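Come take old computers apart with us

5 min read

I'm Rhys, and I run the bench side of Plekell, the little computer refurbishing shop behind the bakery in Plarkthorpe. I'm looking for people who want to spend part of their week opening up old desktops, saving what can be saved, and putting them back together so they can go to somebody who needs one. This is a paid, part-time thing, and I have room for 4 people. You don't need a degree or a certificate or a drawer full of tiny screwdrivers. I'll supply the screwdrivers!

Let me tell you how we got so many computers, so you know what you'd be walking into. Over the summer a pet supply company called Kanine closed two of its offices and asked if we wanted the desktops. I said yes before asking how many. The answer was 296, and they came on pallets, and Mi-kyung Ha (she does our intake and all the paperwork, and you'll be talking to her a lot) had to park on the street for two weeks while they sat in her spot. They're inside now, stacked along the back wall, and we've been working through them a few at a time. So far 91 are finished and out the door. You can see why I'm writing this.

Most of the machines are plain office towers, the kind that sat under a desk for years. They're nice to learn on because everything is big enough to get your fingers around. You lay the case on its side, pop the panel off and have a good look before you touch anything. Then the memory comes out, then the processor if we're swapping it, then the drives. Everything gets a sticker with the machine's number on it. I'm a bit of a bore about the stickers, but I once spent a whole afternoon matching memory to towers and I'm not doing that again.

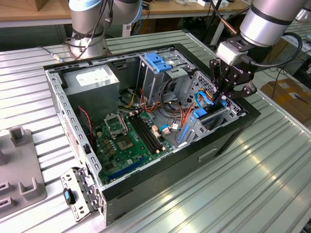

Cables are where new people tend to get nervous, and I get it - the first time you open one of these it looks like somebody dropped a bowl of noodles in there. Take your phone out and get a picture before you unplug a single thing. After three or four machines you'll start to know which plug goes where by the shape of it, and after ten you'll be grumbling about whoever tied the last bundle. The part I'd like you to be really careful with is the processor socket. Don't poke in there, don't wipe it with your sleeve, don't set a screw down anywhere near it. If you're not sure, call me over. I'd much rather walk across the room twenty times a shift than lose a board.

A normal shift goes like this. You come in, hang up your coat, pick the next tower off the stack and write its number on the sheet. You open it and blow the dust out (by the back door, please, with a mask on). You check the fans, pull the drives and hand those to Mi-kyung, who does the erasing herself and keeps the log. Then you work down the parts list and either put in what the machine needs or mark it for spares. Once it's back together it goes on the test shelf with a monitor and we see if it starts up. Some don't. We put the kettle on and have another look. If it still won't go, it becomes spares, and a good power supply or a set of drive rails out of a dead machine can get two others going.

The shifts are four hours, either 9 a.m. to 1 p.m. or 2 p.m. to 6 p.m., and I'd like you to do at least two of them a week. I can be pretty flexible about which ones. If you've got school pickup or another job, tell me and we'll work it out. We'd start in October and keep going until the pile is gone, which I think takes us into spring. There may be more work after that and I'd love it if there were, but I can't promise it, so please plan as though there isn't.

We pay by the hour, the same rate for everybody on the bench, and the first two shifts are training and they're paid too. Mi-kyung will give you the exact number when you call. She'd rather say it out loud and answer questions than have it sitting in an ad, and she's usually right about that sort of thing.

So who am I looking for? Mostly somebody patient. If you like jigsaw puzzles, or sewing, or you're the one in your family who ends up fixing the vacuum cleaner, you'll probably like this. You should be okay lifting a desktop from the floor to a bench, and okay with small screws and small print (we have a magnifier lamp, and I use it more than anybody). You should be 18 or over. Reading a parts list in English matters, but chatting while you work is up to you. We've had great people on the bench who barely said a word until lunch, and then there's me.

Experience is welcome but it won't move you up the line. If you've built your own computer, great, you'll be quick. I'd only ask that you do the stickers our way.

Some practical stuff. Wear closed shoes and clothes you don't mind getting dusty. Tie long hair back. Rings and bracelets stay in your pocket while you're at the bench. It's chilly in the back until mid-morning, so bring a sweater. There's a fridge, a microwave and a very loud kettle. There's also a shop dog named Kong, who is old and sleeps under the front desk and would like you to drop your sandwich. If you're allergic to dogs or just don't care for them, let us know and he'll stay home on your days, it's no trouble. The front door has one step and we have a ramp for it, and the bench by the window can be lowered if you'd like to work sitting down.

To apply, skip the resume unless you really want to send one. Call the shop on extension 3169 and ask for Mi-kyung, or stop by any afternoon before 5 p.m. and ask for either of us. Tell us your name, which shifts you could do, and one thing you've taken apart, even if it never went back together. My own answer is my grandmother's radio, and she brought it up every Thanksgiving until I was thirty.

After that we'll have you in for an hour to try a machine with me sitting next to you. It isn't a test, I just want you to find out if you enjoy it before you sign up for a whole season. Everybody who comes in for the hour gets a call back from me either way.

Rhys Faulkner
Plekell, Plarkthorpe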